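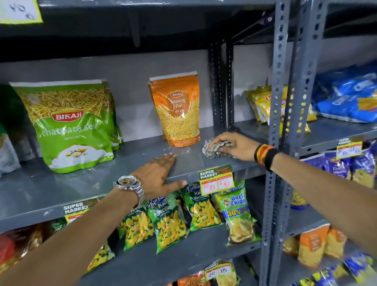 Figure 1. Wiping the middle shelf, one hand flat on the steel and the cloth in the other.

Savano shelf cleaning project: end of term report
06/03/2024

What we said we would do

Our proposal in September said we would train a small arm, the Prikora, to wipe a grocery shelf without moving the stock. We were going to learn the motion from recordings of people doing the job by hand. The proposal also said this would be "straightforward". We would like to take that word back.

What we did

We collected 462 clips of shelf wiping. After throwing out the ones where the hands were hidden or the cloth left the view, we had 343. The Hondetholm team told us they needed 3,000 for a simpler task, so we went in knowing we were short.

Figure 1 is typical of what we kept. The cloth is working right beside an orange pouch of Moong Dal, and the other hand is resting on the shelf. Our first labelling sheet only had room for one hand. We had treated the second one as idle, and we relabelled 200 clips once we agreed that was a bad assumption. Whether a resting hand matters to the task is still an open argument in our group.

The price tags are another problem. They clip to the front edge, and in Figure 1 there is one just below the cloth. Our plan for the arm was a straight sweep along that edge. On our test shelf, which had no tags, the sweep looked great. With tags on, it knocked them off.

Results

The Prikora can wipe a bare shelf. With soft packets standing on it, the arm either stops well short or pushes them over. We don't think the second result should be called "partial success", although our mid-term slides did call it that.

The Cartwright grading rubric asks if the system is ready for use in a store. It isn't. A person with a cloth is faster and we saw no sign of that changing — more clips might help, but we have no evidence either way.

Next term

Add tags to the test shelf first. Label both hands from the start. Buy softer packets, as the boxes we practised on were too easy.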